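Ticket: Jenda recipe planner drops ingredients after import
Status: solved
Last updated: Friday, 4:10 pm

Opened by Aisyah Pattinasarany

Hi all! First off, I love Jenda, I've planned nearly every dinner in it since May and my grocery bill has never looked better. But I moved my whole collection over from Dramalmont this week (almost 3000 recipes, I know, I know) and something odd is going on. The recipes all came across with their titles and steps, but anything past the 14th ingredient is missing. My big curry paste recipe stops right before the lemongrass!

What I've tried so far:
- Logged out and back in. No change.
- Imported the same file in a different browser. Same cutoff.
- Opened the export file in a text editor. Every ingredient is in there, so the export looks fine.
- Typed a long recipe in by hand. It saved perfectly, all the way down!

So I'm pretty sure it's the import step. My kitchen table is my office for this, baskets and all, and I'm happy to sit here and test whatever you like.

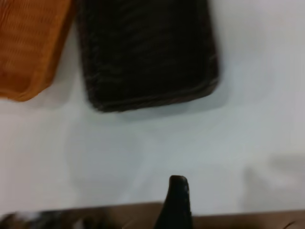
Ilir Gashi: Same cutoff for me, and I only brought over 1000 recipes, so I don't think size matters. Check the import screen for a setting called "list style." Mine was on "compact." I switched it to "full," ran 2 recipes through as a test, and both came in whole.

Aisyah again. Ilir, YES! That was it. I'd scrolled right past that menu every single time. I deleted the first import, set the list style to "full," and started over. It took most of my lunch break, but the curry paste has its lemongrass back, and so does the fish stew, which I hadn't even noticed was short.

One small thing for the team: the setting goes back to "compact" when you reload the page, so pick it again before each import. It would be great if it remembered.

Marking this solved. Thank you so much!

14 comments · 2 shares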